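Disassembly cell at Statthorpe: questions from bench staff

Will the cell replace bench technicians?
No. Each shift keeps four posts. Two move from unscrewing and pulling parts to fault diagnosis and grading.

What does the arm handle?
Drive latches, cards and similar parts. Parts are placed in a grey holder plate beside the case.
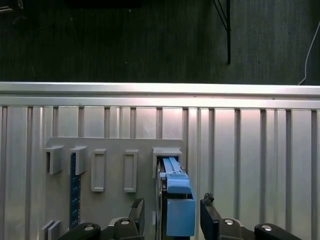 Blue plastic part being inserted in a slot holder.

Who opens the case?
A technician, before the tower goes on the bench side down.

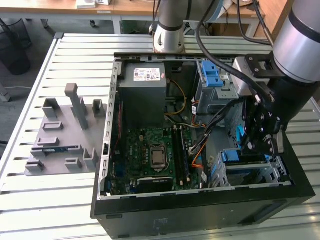
Opened tower and holder plate on the slatted table.

Is training paid?
Yes. It takes three days at Tarnham, in normal hours.

Can I stop the cell?
Anyone on shift can. Restarts need a trained operator.

Will pay grades change?
Grades are under review until March. No grade will be lowered in the meantime.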